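Support > Dual-arm stations > Gripper comparison
Shares 3 | Comments 2

4.3 Comparing gripper pairs on strip material

Use this procedure to compare the Plomix and Levchenko finger sets on the same pair of arms. Complete section 4.2 (homing) first.

1. Set the Trultero controller to Hold and wait for both arms to settle.
2. Fit the same finger set to both arms. Mixed sets give results that cannot be compared.
3. Lay the patterned strip across the floor between the two arms. Leave the blocks in place.
4. Bring the grippers in at low speed, one from each side.

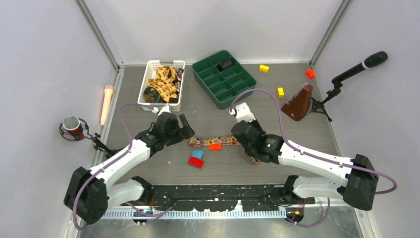
Fig. 4-6. Grippers brought in to the strip, blocks left on the floor.

5. Check the purple cables on both arms. Each must be able to follow its arm through the full movement without pulling tight.

CAUTION: Do not reach over the base plate while the controller is in Run. Hold does not remove power from the joints.

6. Set the closing delay to 1000 ms on both channels. Start the grasp routine and log each attempt as held, slipped or missed.
7. Repeat with the second finger set. Do not change the delay between sets.
8. For the close-approach test, select Meet and jog the grippers towards each other over the middle of the floor. Stop before the fingers touch.

Note: The log holds 3000 entries and then overwrites the oldest. Export it before changing fingers.
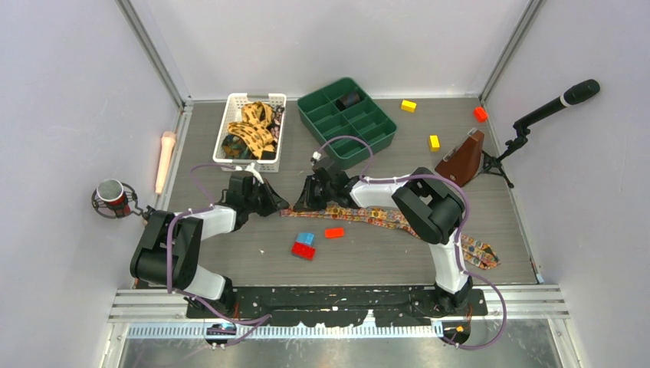
Elmarie Mthembu: Step 8 could do with a minimum gap. We ran Meet with the longer Levchenko fingers and the Skandness collision stop tripped every time until we lowered the jog speed. The Plomix set went through on the default.

9. Return both arms to the home position and select Off before removing the fingers.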